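Prirport Returns Desk, Sorting Cell Guide
Section 4: Setting up the practice table (simulator)
Rev. January 4, 2023

Read this before your first shift on the cell. Desk staff used to pick and shelf every return by hand. Now the arm does the picking and you do the setup, the checks and the odd stuff it won't take. Practice in the simulator first. Same buttons, same alarms, no broken crockery.

What changes for you
- No more lifting totes to the table. Conveyor side only.
- You decide what the arm may touch. It doesn't decide.
- Grading (good / worn / scrap) stays with people. All of it.
- Breaks: cell gets parked, not left running. Old rule was one person stays. Gone.
- Pick rate is NOT your score. The 800 per shift on the wall screen is for the cell. Supervisors have been told.

4.1 Before you start
1. Log in to Brusadus with your desk badge number. Not your locker number.
2. Pick Practice, then Mixed Table.
3. Check the top bar says SIM in gray. If it says LIVE in orange, stop and back out.
4. Set speed to 63. Leave it there for your first week.
5. Load layout 267. Takes a minute, screen may go blank. Wait.

CAUTION: Never open Practice on the floor terminal while somebody is inside the fence. The terminal locks the live cell when it switches over and the arm will park itself. Use the office terminal.

4.2 Lay out the table
1. Press Scatter. Items land in new spots each time.
2. Look for anything touching or overlapping from the arm's side. Use the view keys, one angle is not enough.
3. Tall and narrow goes toward the middle. Drag it if Scatter put it near an edge.
4. Flat items (books, dishes) can stay where they fall, any angle.
5. Mark fragile items with F. Mark do-not-pick with X.
6. Press Hold Layout. If you forget this the next reset wipes your marks and you start over.

Note: food items are in the practice set on purpose. Real returns get them too, usually in the bottom of a bag. Mark with X, every time. Food goes in the Katene bin by hand, gloves on.

Note: printed covers don't have to face you. Sorting is by shape at this step, title gets read later at the scan shelf.

4.3 Bring the arm over
1. Press Ready. Arm moves from park to hover.
2. Check the gripper is empty. If it's holding something from the last run, press Release over the tray, not over the table.
3. Check the tip is clear of the tallest item near it. Not clear = press Raise once, look again.
4. Turn the view so you see the pedestal and table together.
5. Compare with the figure.
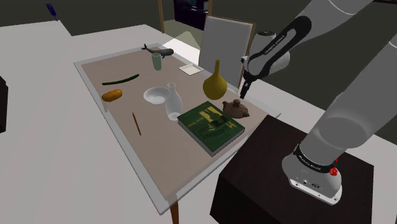
Figure 4-2. Mixed Table in the simulator, arm over the teapot, gripper empty.

Your table won't match item for item. Fine. What you're checking is the gripper height and the space next to the tall vase.

6. Press Step to run one pick. Watch the whole thing.
7. Press Step again or Park. Don't press Run until you've done a full table on Step.

CAUTION: Park stops the pick and sends the arm home. It is not the emergency stop. On the live cell the red button on the fence post is the emergency stop, there's no red button in the simulator so don't get used to Park.

4.4 If it goes wrong
Arm won't leave park: layout not held. Go back to 4.2, step 6.
Arm hovers and does nothing: everything marked X, or it can't find a safe grip. Unmark one item and try Step.
Item tips over: press Park, stand it up with Drag, mark it F. Carry on.
Item gone from the table: it fell off. Reset puts it back.
Same item missed three times: mark X and write it on the Ellero sheet. We want these, they are how the pick list gets fixed. Nobody gets blamed for a long sheet.

4.5 Sign-off
You need 100 practice picks on Step before live work. They don't have to be in one sitting. Brusadus keeps teh count under your badge. Practice time is paid desk time, book it as training.

Anyone who was on hand sorting before June keeps their grade and pay band. Questions on that go to the shift office, not the cell line.

Next: Section 5, Going live with a second person at the fence.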